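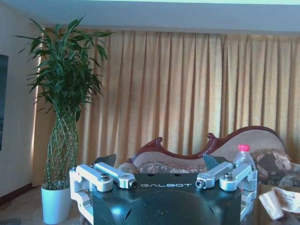 Bambú de la suerte trenzado y cortina plisada: notas de mantenimiento

25 de julio

Llevo desde abril apuntando en una libreta lo que se hace en el salón y cuándo se hace. Paso aquí las notas en limpio, ordenadas por elemento. Son válidas para este salón, con esta orientación y estos materiales. Quien tenga otra luz u otra agua tendrá que corregir los intervalos.

Empiezo por la planta, que es lo que más consultas genera en los comentarios. Lo que se vende como bambú de la suerte es una Dracaena, normalmente D. sanderiana, y de bambú tiene el nombre y los nudos del tallo. La mía viene de Viveros Lolo, con los tallos ya trenzados. El trenzado se hace en vivero mientras el tallo es joven y flexible. En casa no se debe intentar corregir la forma de la parte leñosa: el tallo se parte por el nudo y la herida se pudre. Los brotes nuevos sí se pueden guiar, con cinta blanda y sin apretar.

Sustrato: fibra de coco y perlita a partes iguales, con una capa de arcilla expandida en el fondo. La maceta blanca exterior es de adorno, la interior es de cultivo, con agujeros, y caben 9 litros. Después de regar saco la interior, la dejo escurrir en la bañera y la vuelvo a meter. Si se salta este paso queda agua en el fondo y las raíces lo acusan en pocas semanas.

Riego: cada 14 días en invierno. En verano no sigo el calendario. Meto el dedo hasta la segunda falange y riego cuando sale limpio. El agua del grifo de aquí es dura y clorada, y la planta responde con puntas marrones, así que uso agua embotellada de mineralización débil o la de lluvia que recojo en el balcón. Dejar reposar el agua del grifo una noche elimina parte del cloro, pero no hace nada con la cal ni con los fluoruros.

Luz: indirecta. La planta está en el lado del televisor, pegada a la cortina, y recibe la luz ya tamizada por la tela. En abril la tuve dos semanas junto a la puerta y le salieron manchas pálidas en las hojas de ese lado. Las hojas quemadas no se recuperan. Se cortan con tijera limpia siguiendo la forma de la hoja, dejando un borde muy fino de tejido seco para no abrir otra vez lo verde.

Abono: líquido para plantas verdes, a la mitad de la dosis del envase, una vez al mes de primavera a final de verano. En invierno, nada.

Polvo: paño de microfibra húmedo, una mano por debajo de la hoja y la otra por encima. Sin abrillantador. He visto recomendar leche y cerveza para este fin y no le encuentro sentido a dejar azúcares y proteínas sobre una hoja.

Cortina

La tela es de Romell, en beige dorado, confeccionada a medida. Entraron 930 cm de tejido. El plisado exige bastante más tela que el ancho de la pared, y es ahí donde se va el presupuesto. Pedí presupuesto también con menos fruncido y la diferencia de precio era apreciable, pero con la cortina cerrada los pliegues se abrían demasiado y quedaba como una sábana tendida.

Aspirado con cepillo blando, de arriba abajo, potencia mínima. Lo hago una vez al mes. Conviene sujetar el bajo con la otra mano para que la boquilla no chupe la tela. Los ganchos los reviso al mismo tiempo; se abren los de los extremos, que son los que soportan el tirón al correr la cortina.

Lavado: una vez al año, agua fría, centrifugado corto. La cuelgo todavía húmeda y ordeno los pliegues con la mano, uno a uno, desde la cabecera hasta abajo. Luego los ato con tres tiras de algodón, sin marcar, y espero un día entero antes de soltarlos. Con este procedimiento no he tenido que planchar. Un aviso para quien tenga plantas cerca: las puntas de las hojas rozan el tejido y, si se han pulverizado, dejan cerco. Yo dejé de pulverizar por ese motivo.

Mesa auxiliar

Madera oscura con acabado brillante, filete dorado en el canto y una corona de laurel pequeña en el centro del faldón. El brillo es lo difícil. Un acabado así muestra todas las huellas y cualquier marca circular que deje un paño mal pasado.

El orden de trabajo es siempre el mismo. Primero plumero o paño seco para retirar el polvo suelto, sin presionar. Después paño apenas humedecido con agua y una gota de jabón neutro. Secado inmediato con otro paño, en el sentido largo del tablero. La cera Sirnov la aplico tres veces al año y en capa muy fina. Con más frecuencia se acumula, pierde transparencia y obliga a decapar.
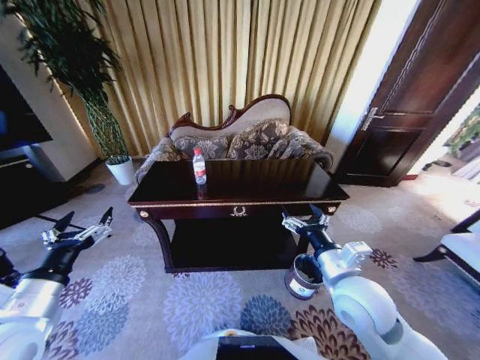 Sobre las botellas: una botella de plástico recién sacada de la nevera condensa, y la condensación acaba en la base. Si se retira a los pocos minutos no pasa nada. Si se queda toda la tarde puede aparecer un velo blanquecino, que es humedad atrapada en el acabado. En mi caso el velo salió con secador a temperatura baja, movimiento continuo y mucha paciencia. La mayonesa que recomiendan en los foros también funciona a veces, pero deja grasa y luego hay que limpiar dos cosas. Tengo posavasos. Los uso cuando me acuerdo.

Las piezas doradas se limpian en seco, con bastoncillo de algodón en los relieves. Nada de limpiametales. El producto ataca el barniz de protección y, de paso, mancha la madera de alrededor.

Sofá

Tapizado en damasco floral marrón y crema, respaldo beige y marco de madera tallada. La talla de la cresta guarda polvo en las volutas y la única herramienta que me sirve es una brocha de pintor de cerda natural, sin estrenar, con el aspirador en la otra mano. El tejido se aspira a favor del dibujo. Los cojines, que van en la misma tela, los giro cada vez que aspiro para repartir el desgaste.

Manchas: absorber, no frotar. Agua destilada en cantidad mínima, desde el borde de la mancha hacia el centro. Antes de usar cualquier producto, prueba en la parte trasera y un día de espera.

Alfombra

Fondo beige, flores grandes tipo crisantemo en morado, lavanda, azul grisáceo y marrón. La compré en Shaikh y el dependiente me dio una recomendación que sigo desde entonces: aspirar sin cepillo rotatorio. El rotatorio levanta la fibra y en las zonas claras se nota antes.

La giro media vuelta dos veces al año. Hay que mover la mesa y el sofá, y esto último requiere ayuda. Bajo las patas pongo fieltro de 3 mm, que reparte algo la presión. Las marcas que quedan se levantan con un paño húmedo y una cuchara, peinando la fibra hacia arriba.

Pendiente para la próxima entrada: el trasplante del bambú. Las raíces ya asoman por los agujeros de la maceta interior y no quiero dejarlo para el otoño. También tengo que engrasar la manilla de la puerta, que chirría.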